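The Soltell clear-out, part 9

I don't believe in decluttering. Every book on the subject promises you'll feel lighter, and I have mostly felt tired and short of shelf space. Still, the box marked ODDMENTS had to be opened.

Hubert says the green sparkly thing is a cactus. I say cucumber, and I have doubts about it as decor either way — glitter like that belongs on a shoe. 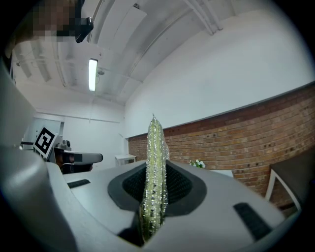 What stays

The cucumber, for now. Hubert wants it on the bookcase.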